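Studgate Two-Arm Workcell – School and College Edition
Equipment for robotics classes, clubs and the Nolell Challenge

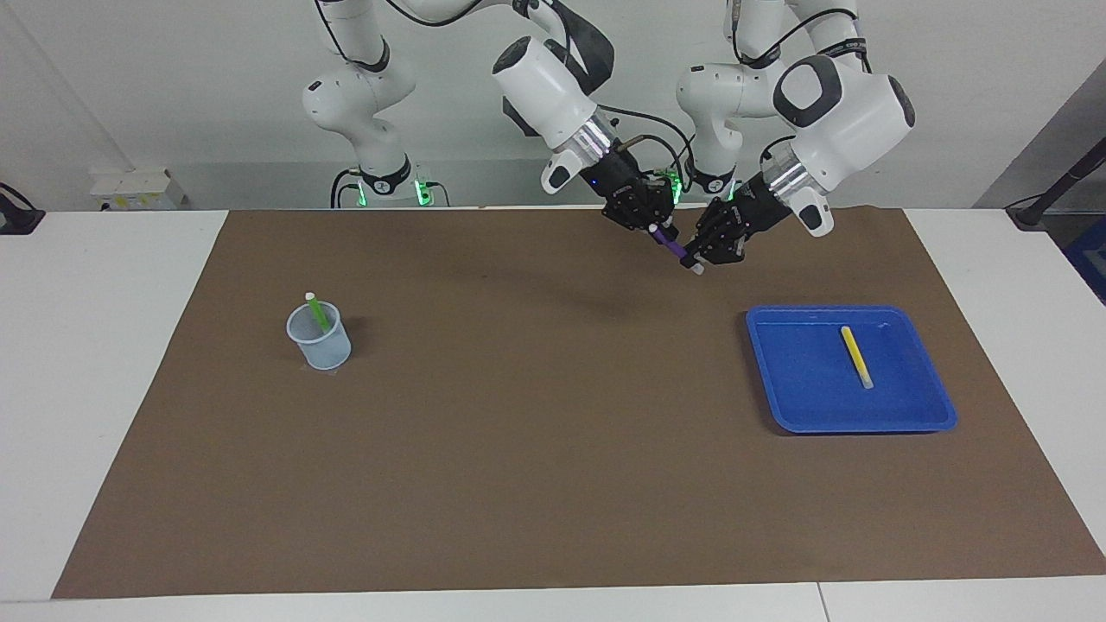 The Studgate Two-Arm Workcell is supplied to schools and colleges that enter teams for the Nolell Challenge, and to clubs that wish to teach handling tasks with two hands. It is suited to students aged 15 and over working under a trained member of staff. The standard club exercise is the marker task, in which students program the cell to move markers between a cup and a tray and to hold a single marker with both hands at once. The two black multi-fingered hands meet at a purple marker over the brown paper, with a green marker standing in the cup and a yellow one lying in the blue tray. Teams may begin with one arm and add the second when their program is ready.

What is supplied

Two arms on base columns, with cables
Two multi-fingered hands, left and right
Control unit with Drivska Classroom software
Emergency stop button on a two-metre lead
Marker task set: cup, tray, markers and a roll of brown paper
Teacher's handbook and student workbook

The table is not included. Centres using their own table should check the fixing pattern in the handbook before ordering. A suitable table may be added to the order at the quotation stage.

Specification

Reach of each arm: 800 mm
Software licence: 30 student accounts, renewed each April
Workbook: 15 sessions
Order code: 252

Teaching with the workcell

The workbook follows the order in which most clubs teach the subject. Early sessions deal with safe working, moving a single arm by hand guidance and saving positions. Later sessions introduce grip force, passing an object from one hand to the other, and recovery from a dropped item. Programs may be written in blocks or in text, and a program begun in one form can be opened in the other.

Brown paper should be laid flat over the working area and taped at the corners. Students may mark start positions on it in pencil. A fresh sheet should be used for each assessed run.

Use in the Nolell Challenge

The workcell is accepted in the school and college divisions. Teams may alter the programs supplied but may not alter the hands, the wrist housings or the emergency stop circuit. Entries in the open division are subject to separate rules – please read these before ordering additional parts.

Loan scheme

Centres that are not in a position to purchase may apply to the Pascual loan scheme, which places workcells with clubs for one school term. Applicants are asked to name a responsible member of staff and to provide a drawing of the room. Delivery, installation and a half-day of staff training are included in the loan.

Safety

Students must stand outside the marked working area whenever the arms are powered, except during hand guidance under supervision. The emergency stop must be tested at the start of every session and the result entered in the log sheet at the back of the handbook.

Page last revised 7 August 2025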